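Clillby Forums > Older Desktops > Reusing thermal paste, yes or no

I have an old office tower that I use for scanning. It started shutting itself off in November. I took the heatsink off, and the paste was hard and chalky. My brother-in-law says to warm it up and press it back down. Is there any reason to buy new?
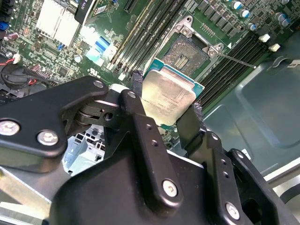
Posted by mcastellanos
2018-02-08 | Posts: 164

Second question, same job. I have a tube of Ehlers gray paste that has been in a drawer for years. It still comes out of the tube, but a little clear oil comes out first. Throw it away or use it?

Mavis

---
savotins
Posts: 702

Buy new. Dried paste leaves gaps once you break the seal, and warming it up does not fix that. Clean both surfaces with alcohol and a coffee filter, then put on a dot the size of a pea. Old paste with oil on top has separated. I would throw it out.

---
plastcombe_pete
Posts: 60

I disagree on the tube. Squeeze the oil out onto a paper towel, stir the rest with a toothpick and use it. I have done that on two machines and both run fine. These older chips don't make enough heat to care.

---
savotins

You can't stir what is inside a tube. You stir what you squeezed out, and the next bit is separated again. She has a machine that is already shutting off. Why add another thing to wonder about?

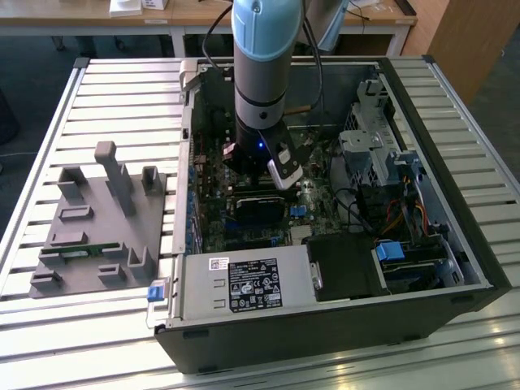

Also check the fan and the dust before you blame the paste. Half the shutdowns I see are a clogged heatsink. Hold the fan blades still when you blow it out.

---
plastcombe_pete

Agree on the dust. Still say the tube is fine.

---
mcastellanos

Thanks, both. There was a felt mat of dust under the fan, so that is cleaned out. I ordered a small tube of Wamoreck and will leave the old stuff in the drawer. Does it matter if I spread it with a card or let the heatsink do it?

---
savotins

Let the heatsink do it. Tighten the screws a few turns each, corner to corner.

---
plastcombe_pete

I use a card. Never had a problem with that either.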